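Where the Dishes Go: A Study of Shared Kitchens in Illdale

Final report, Households and Everyday Life seminar
Submitted August 13, 2021

1. Why dishes

The original plan for this project was a study of how people in shared housing divide the rent. Rent proved to be a subject that tenants will discuss for as long as you let them, in the abstract, and then decline to put a number on. Dishes went the other way. I asked one warm-up question about who washes up, and the answer ran to four pages of notes and included a diagram.

So the rent study was dropped in April and this report is about dishes. More exactly, it is about what happens to plates, bowls, cups and pans between the moment a meal ends and the moment the next one starts, in houses where the people eating are not related and did not necessarily choose each other. My supervisor approved the change with the comment "fine."

The report covers how the study was done, the three systems I found people using, where those systems break down, and what the tables and cupboards had to do with it. There is a short section on soap that was longer in the draft.

2. Where and how

Illdale is a small town with a college at one end and a frozen food plant at the other. Rents are low by the standards of anywhere with a train station, which Illdale doesn't have. Most of the shared houses stand on the streets between the college and the plant, and most were built for one family and have one family's worth of kitchen.

I worked with 5 households. Four were student houses. The fifth was made up of people who worked shifts at the plant, and it was by a clear margin the best run of the lot, a finding I did not enjoy reporting back to my own housemates.

Each household did three things. They let me interview everyone who lived there, together and then apart. They kept a dish diary, a sheet on the fridge where anyone who washed, dried or put away anything was meant to write it down. And they let me visit at mealtimes, on the understanding that I would eat what was served and wash nothing. The second half of that rule was harder to follow than I expected. There is a kind of silence that falls over a kitchen when a guest watches other people scrub a pan while holding a clipboard.

The diaries gave 470 usable entries. I threw out the ones that were jokes, the ones that were accusations, and a run of entries in one house that were all in the same handwriting under different names. I did ask about those. The explanation was that the writer had been "helping people remember."

My budget was 3000 of the department's printing credits, which can't be spent on anything except printing. The dish diary was therefore a very well printed document.

3. Three systems

3.1 The rota

Two houses had a rota. In both, the rota was a chart on the wall, with names down the side and duties across the top, and in both it had been drawn up in the first week by the person who cared most. That person was also the one who washed up most. I can't say from a sample this size whether caring leads to rotas or rotas attract the blame for caring, but the chart did not spread the work around. What it did was give everybody a shared reference for who ought to be embarrassed.

One of the charts had fallen behind the radiator. The household still spoke of it in the present tense.

3.2 Wash your own

Two more houses followed the rule that each person washes what they used. It sounds fair and it takes no paper. The trouble is the pan. A bowl of cereal has an owner, but a pot of pasta that fed four people has no owner at all, or has the cook, who feels that cooking was already a contribution. In the diaries from these houses, bowls and cups turn up constantly and pots barely turn up. The pots were being washed by someone, because they were clean when I visited. In interviews, every person in one house told me privately that it was them.

A second problem with this system is private crockery. Once people are responsible only for their own plates, they begin to have their own plates. In one house the cupboard had been divided with masking tape. One tenant kept a bowl in the bedroom and described this as "just easier."

3.3 All at once

The plant workers did neither. After the main meal the whole table got up together and did the whole job, and then it was done. It took less time than any of the student houses spent talking about it. When I asked how they had come up with the system, they seemed unsure that it was one.

It does depend on people eating at the same time, which their shifts forced on them. The student houses could have done it on some nights. I suggested it to one of them as a follow-up and was told that it sounded a lot like living with your parents.

4. Soaking

Every household had a word for leaving a dirty dish in water, and in every household the word was "soaking." I have come to think of soaking as the central institution of the shared kitchen. It turns an undone job into a job in progress. A pan on the counter is an offense; the same pan with an inch of water in it is a plan.

I tried to find out how long a dish can soak before it stops counting as soaking. Most people said overnight. Asked about specific dishes, they allowed a good deal more for their own. The longest case in the diaries was a casserole dish that was entered as soaking on one sheet and was still soaking when I came to collect the next.

5. Soap

Two findings. Dish soap was almost never on the shared shopping list and almost never ran out. When it did run out, it was topped up with water, and the watered soap lasted until somebody cracked. The store brand, Dremoma, was used in all but one house. The exception bought Britance, which costs more, and the person who bought it mentioned this in both interviews.

6. Tables

I had not meant to write about tables. But it became clear on the visits that the trip from the table to the sink is where most dishes are lost. People carry what is in front of them. What sits in the middle, the serving bowl, the salt, the plate with one piece of bread on it, belongs to the table in general and stays there.

Stacking helps. In the house where people scraped and stacked before standing up, the middle of the table got cleared along with the edges, since it is an awkward thing to pass a pile of plates over one lonely bowl and leave it. In the other houses the middle was still occupied at the next meal, and people laid their places around it like traffic around roadworks.

A cloth also helps, and I had no theory ready for this. Houses with a bare table wiped it when it was sticky. Houses with a tablecloth cleared it fully, because a cloth can't be shaken out with things on it. One tenant had been given a checkered cloth by an aunt who runs the Değirmenci bakery two streets over, and said it had done more for the kitchen than the rota. The rest of the household agreed, although they disliked the cloth.

Light blue dishes, a checkered cloth and a red and white rug:

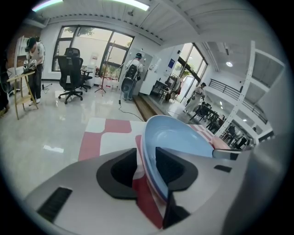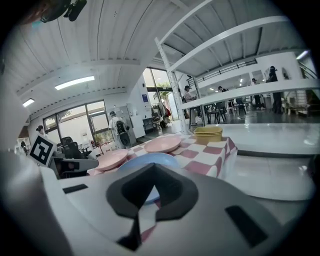 7. Cupboards

The last stage is putting away, and it was the least popular by a distance. People who washed cheerfully would leave a drying rack piled like a building site. Several said that washing was the real work and putting away was "admin."

Where the rack was big, it became the cupboard. Clean plates went from rack to table to sink to rack and did not see a shelf for weeks at a time. I see nothing wrong with this as a method, but the households were ashamed of it, and two of them had plainly emptied the rack before I came. In one case the dishes had been put away so unfamiliarly that no one could find the mugs.

8. Limits of the study

The sample is small and comes from one town. The diaries measure who writes things down, which overlaps with who washes up but is a separate talent. My presence at meals made everyone tidier, and in the interviews several people asked whether their housemates would read the report. I said that it would be anonymous. Given the masking tape and the casserole dish, I doubt that this will hold.

I should also declare an interest. I live in a shared house in Illdale, which was not part of the study. We have a rota.

9. What I would do next

I would like to follow the same houses through a change of tenants, to see whether a system survives the person who set it up. The plant workers expected theirs to, mainly on the grounds that new people would be too polite to stay sitting. I would also drop the diary and weigh the soap.

The diary sheets are in a folder in the department office, under the printer. There are a lot of blank ones left, and anyone who wants them is welcome to them.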